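Notebook, 6 December 2020
Open day at Gemley - washbasin station, notes for the group

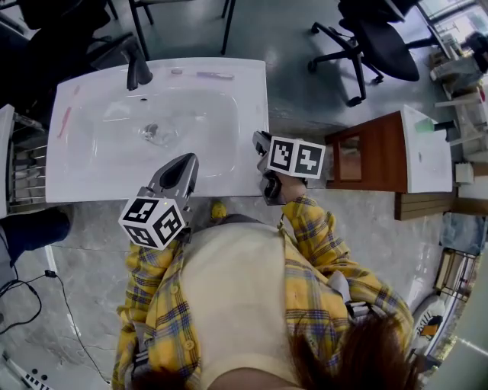
A visitor asked why we bother with hand-held grippers at all when there is a perfectly good arm in the next bay. She had come over from the Rissanen table and wanted to know if people would still be holding the tools a year from now. I said yes for collecting, no for running. She wrote that down, so I hope it was right.

We got the same question in other forms for most of the afternoon. Next time put a card on the wall with the answer.

Setup as used today: two hand-held units with the marker cubes on, operator wearing the head camera, white vanity top with the oval basin and black faucet. Toothbrushes out on the top, one purple and one pink. Basin not plumbed. Several people tried the lever anyway.

Task for the demo was the short one from September: pick up a toothbrush, carry it over the basin, put it down on the opposite ledge, let go, back to start. We dropped the bottle part of the routine before the doors opened. It takes too long to explain and visitors drift off before the second grasp.

Total 43 visitor runs logged. 3 of them are unusable because the recorder was not started, my fault on the first and a mix-up over who had the tablet on the others. The rest are saved under the Grarkach folder on the lab drive, not yet sorted. Do not merge them with the September set until the calibration has been checked. The cubes were taken off and put back on over lunch and I did not redo the offset.

What people found hard:

Thin handles. Almost everyone closes the jaws too early and pushes the brush along the ledge. Children did better than adults at this, possibly because they get their faces closer.

Holding the cube where the camera can see it. When the wrist turns in, the markers go out of view and tracking drops. We told people "keep the cube up" and they did for one grasp, then forgot. The live view on the monitor helped when they remembered to look at it, but then they stopped looking at the basin.

Leaning. The vanity is low for tall visitors. Loose hair also gets in front of the head camera when somebody bends over. Have hair ties in the kit box.

Glare off the white top was less trouble than I expected. Exposure stayed locked at the value we set in the morning.

The Gistex people came by near the end and spent a long time on the jaw geometry. They want to know how the angled tips wear. I told them we change the pads after 800 grasps, which is a guess we have been living with since the spring and never tested. They offered to send a harder pad material. Said yes, no promises on dates.

They also asked if the arm could play back one of the visitor runs on the spot. It can't yet. The conversion still has to be done by hand, and I would not want to try it on an uncalibrated set with a crowd standing there. Fair request though - a playback would make a better demo than the collecting does.

To do:
Redo cube offsets, both units.
Sort the visitor runs, mark the dropouts.
Tape the loose cable down before anyone uses the station again.
Raise the vanity if we can find blocks.
Write to Gistex about pad samples.
Return the borrowed monitor to the front office.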